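Search this site Enter keyword Go

Progress report to the Strebel Fund
Project: Ridier barrier cream, reformulation without mineral oil
Reporting organization: Arent, Ulorlow laboratory
24 March 2019

1. Status

Work is on schedule against the revised plan, with one exception in packaging (section 5). The base formula was frozen in November. Stability testing has passed its third checkpoint, and the first wear panel has reported. Spending is within the approved budget lines, and no transfer between lines is requested.

2. Formula

The cream is a water-in-oil emulsion for dry hands and forearms. The earlier version used mineral oil for most of its oil phase. The current version, batch series R, uses a blend of squalane and a medium-chain ester, with a small amount of candelilla wax for body. Glycerin stays at the level used before. Fragrance has been removed.

Two problems came up during the change. The first R batches were thin at room temperature and ran when the jar was tipped. Raising the wax fixed this but left a drag on the skin that testers at the bench disliked. The final setting is a compromise: the cream holds its shape in the jar and spreads with one pass of the fingers, though it is still slightly stiffer than the old product when taken from a cold room.

The second problem was graininess after the cream had been warmed and cooled. Slower cooling, with the mixer kept running until the batch reached 26 degrees Celsius, removed it in every batch made after the change. The step adds time to each run and has been written into the batch sheet.

3. Stability

Samples are held at three temperatures, plus a freeze and thaw cycle. Color, odor, viscosity and separation are recorded at each checkpoint. The samples at the two lower temperatures show no change outside the limits. Those at the highest temperature show a slight yellowing, which was also seen in the old formula and is accepted under the plan. One freeze and thaw sample released a thin ring of oil at the jar wall. It was remade from the retained batch, and the repeat did not separate. Both results are kept in the file.

Preservative challenge testing was done by an outside laboratory. The cream met the criteria for bacteria and for yeast and mold.

4. Wear panel

The panel enrolled 170 people with self-reported dry hands. Each used the cream twice a day and filled in a short form at the end of each week. Of the completed final forms, 81 percent rated the cream as good or very good for comfort after one hour. Ratings for the first minute after use were lower. The most common complaint was a shiny film, followed by marks left on paper and phone screens. Transfer to cuffs and sleeves was mentioned less often, mainly by those who applied the cream just before dressing.
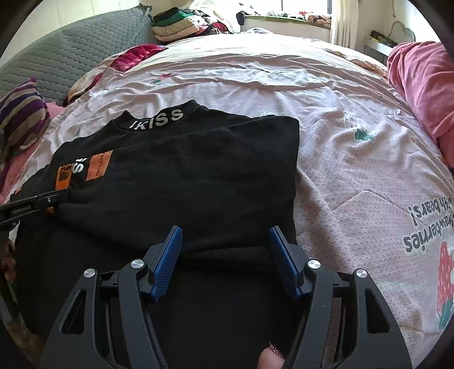 Does the film complaint call for another change to the formula?

The project team recommends leaving the formula as it is and changing the directions to ask for a smaller amount. Panel members who reported using a pea-sized amount complained of film far less than those who used more. A lighter oil blend was tried at the bench, and it lowered the comfort rating at one hour.

The revised directions will be tested in the second panel. That panel will use the same form with one added question on the amount applied, so that the two sets of results can be compared.

5. Packaging

The supplier of the tube delivered samples with a weak seal at the crimp. Several leaked under the standard squeeze test. A second set, sealed at a higher temperature, is due before the next checkpoint. Until it passes, all panel material will go out in jars. This puts the packaging task behind plan but does not hold up any other task.

6. Next period

Fill 1000 jars for the second panel from a single pilot batch.
Complete the fourth stability checkpoint.
Repeat the squeeze and drop tests on the new tubes.
Draft the label text, including the shorter directions, and send it to Strebel for comment.

7. Decision requested

Arent asks the Fund to approve the use of jars for the second panel. The cost is covered by the unspent part of the packaging line. Approval is needed before the pilot batch is scheduled at Ulorlow. Batch sheets, stability tables and the blank panel form are supplied separately.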